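Rankin Pictures has moved the release of its drama Pristgate to March 2026 after a plagiarism complaint against the screenplay was withdrawn. The complaint, filed in February by the author of a stage play titled Nasto, alleged that the film's second half copied the play's courtroom scenes. A review panel compared both scripts and found no grounds for a claim.

The film will open on 378 screens, with dubbed versions to follow 10 days later. Running time is 131 minutes. Distribution is being handled by Urnlow.
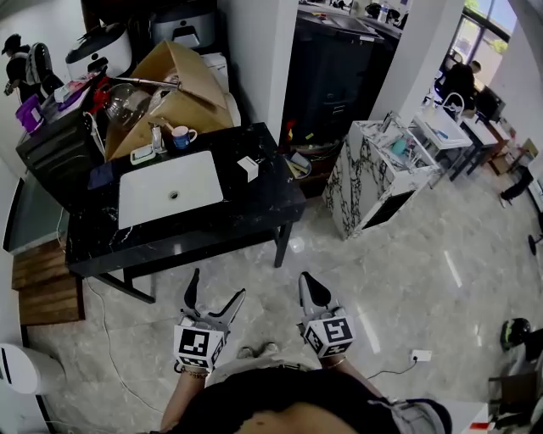

Hamish Laing said the panel's finding was fair to both writers and that the opening credits would remain as submitted.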